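Home | Programs | Reports | Contact

Fakley Kitchens – Automation in Food Storage
Progress report to the Kirui Workplace Fund
Prepared by Aurelia Roman, Operations Manager

1. Purpose

The report covers the second stage of the grant and sets out what has been done since May, what it has cost, and how the work has affected staff in the cold storage and preparation areas. It should be read with the staffing plan already held by the Fund.

2. Work completed

The humanoid unit supplied by Corkov has moved from supervised demonstrations to daily practice on storage tasks. Training is confined to a small set of actions: opening and closing drawers, fetching a named item, and returning it to its place. Staff asked for these actions at the outset, as they account for much of the bending and reaching in a normal shift.

The unit logged 3311 practice attempts in this stage, against a target of 3815. The shortfall is explained by a delay in the delivery of replacement wrist parts, and by our decision to stop practice during the Saturday stocktake. We expect to recover the difference in the next stage without further funds.

3. Effect on staff

No position has been removed and none is proposed for removal. Two storage assistants, Lino Pellegrini and Aurora Marinho, now spend part of each week as task leads. They decide what the unit practises, watch each session and record faults in plain language. Both have been reclassified to the higher pay grade for those hours.

The change has not been welcomed equally by everyone. Several members of the morning crew told us that the unit is slow and that they lose time waiting for it to clear the aisle. We accept this. Practice now begins at 2 p.m., after the main preparation period, and the crew may ask for it to be halted at any time. Demetrius Benavides, the health and safety representative, has agreed to the revised hours and reviews the halt log each fortnight.

Training has been taken up well. Staff have completed 453 hours of instruction between them, including sessions on safe distances, the stop control and the reporting of near misses.

4. Drawer tasks

Drawer work remains the centre of the program. Opening is the more settled of the two actions. Closing depends on where the finger meets the drawer front, and a push made too near one end can cause the drawer to bind.
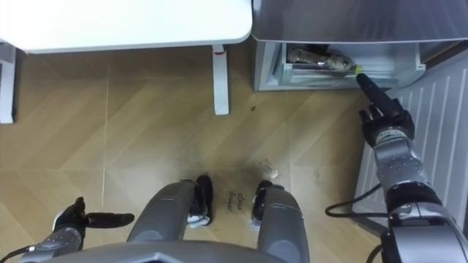 The task leads have asked that closing be practised with goods left in the drawer, as staff would find it during a shift. Bunent, our software contractor, has adjusted the practice schedule accordingly. Ovidiu Bogdan will report separately on the force settings.

5. Matters for the Fund

We seek approval to carry the unspent travel allowance into the next stage and apply it to relief staffing, so that task leads can be released without leaving the storage area short. The amount is set out in the attached budget – no increase to the total grant is requested.

The next report will include the results of the staff survey.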